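Folley Shape Blocks and Work Board
by Domilen

Small wooden shapes, a proper board to put them on, and hours of quiet sorting and rearranging. We've stocked Domilen toys since we opened and the Folley set is the one we keep taking out of the cupboard ourselves.

If you've only met shape blocks as part of a posting box, these are a different sort of thing. There's no lid and no right hole. You get chunky painted blocks with flat tops, and what happens next is up to whoever is sitting in front of them. Sort by colour, line them up, build a tiny town, hide one under a cup and ask which has gone. My niece spent most of a wet Sunday using hers as customers in a shoe shop, and the star was apparently very difficult to please.

What's in the set

Full set: 14 blocks in a cotton drawstring bag
Starter set: 7 blocks, no bag
Work board: sold with the full set, or on its own
Idea cards: 4, printed both sides

The blocks

They're solid wood, and you notice it the moment you pick one up. The edges have been eased so there's nothing sharp, but they haven't been sanded into vague lumps either, and a star still feels like a star with your eyes shut (do try this, it's much harder than you'd think with the less obvious shapes!). The paint is water-based and goes on in thin coats. Expect a few marks on the corners after a year or so of being tipped out on a hard floor. I rather like them that way.

All the blocks are short enough to stand up without wobbling, so even the narrower ones stay put when someone leans on the table. Stacking is possible, two or three high, with patience.

The board

For a long time Domilen sold the blocks without one and people used a tea tray. Then Margaux Aubert, who designs the range, started making boards from strips of pale wood glued side by side like a kitchen chopping block, and we begged her to put them in the catalogue. It's heavy enough not to skate about, and the plain surface makes the colours sing.
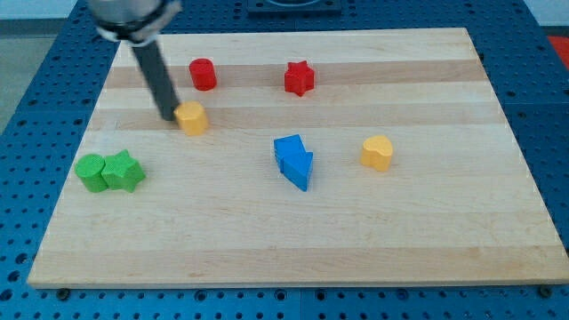 The strips are handy for games, too. Treat each one as a lane and move the blocks forwards one lane at a time, or agree that the darker bands are rivers and nobody may stop there. The idea cards have a couple of these, along with a copying game for two players that works well from about four years upwards and keeps grown-ups busy as well.

No two boards match exactly. Some come out creamy all over and some have much more honey in them, depending on the timber that week. If you have a strong preference, put a note on your order and Ivan Zakharchenko in our packing room will look through the pile for you.

Looking after it

Wipe with a damp cloth and dry straight away. Please don't soak the board or put it through the dishwasher – the glue lines won't thank you. A little food-safe oil twice a year keeps the wood looking fresh. The blocks need no oil at all.

Delivery and stock

Full sets and starter sets are in stock now. Boards are made in small batches and the next lot arrives in February. Order code for the full set with board is 264. Spare blocks can be bought singly, so do ask if one has gone down the back of the sofa.

Page updated 31st January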